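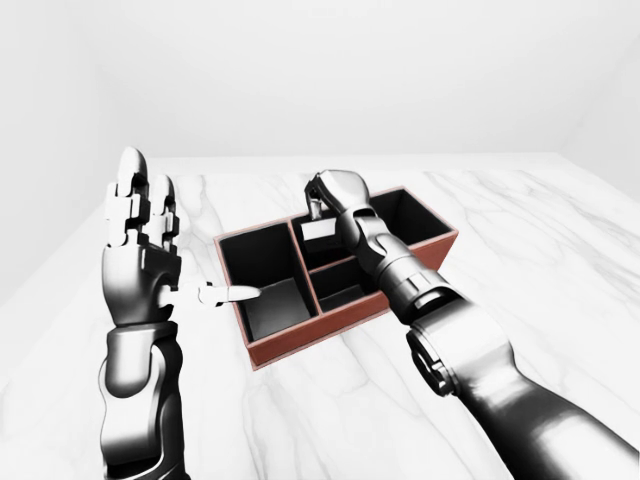

Marble top with soft gray veining, reddish-brown divided box near the middle.

Part 3: Laying the click-together floor

OK, so your Dultdale planks have been sitting in the room for two days (you did read Part 2, right?) and the underlayment is down and taped. Now comes the fun part! I've done this in my own hallway, my mother's kitchen and a very crooked upstairs bedroom, and the steps are the same every time.

1. Open three or four boxes at once and mix the planks as you go. The color shifts a little from box to box, and you want that spread around.

2. Measure the width of the room and divide by the width of a plank. If your last row comes out skinnier than 3 inches, trim the first row so the two sides are closer to even. I skipped this in the hallway and I still look at that sliver by the coat hooks.

3. Set your spacers along the starting wall. Start in the left corner, tongue side to the wall, and click the short ends together until the first row is full.

Note: Cut the tongue off that first row if the spacers won't sit flat. A utility knife does it fine.

4. Use the leftover piece from row one to start row two, as long as it's at least a foot long. Keep the end joints staggered. Freya Bloxham, who taught me all this, just eyeballs it, but I lay a tape measure down.

5. Tilt the long edge in, press down, and tap with the block. Small taps! If it won't close, lift it out and look for a crumb of sawdust in the groove.

Caution: Never hit the plank itself with the hammer. The edge chips and there's no fixing it.

6. At door frames, lay a scrap plank upside down against the trim and saw along it, then slide the flooring underneath.

7. Check the gap at every wall before you pull the spacers. Any run longer than 35 feet needs a transition strip in the middle, and I'd put it in a doorway where it looks like it belongs.

Caution: Don't screw cabinets or an island down through the floor. It has to be able to move.

Note: Save a few full planks. Mine are under the guest bed.

Baseboards are in Part 4. Nail them to the wall, never to the floor.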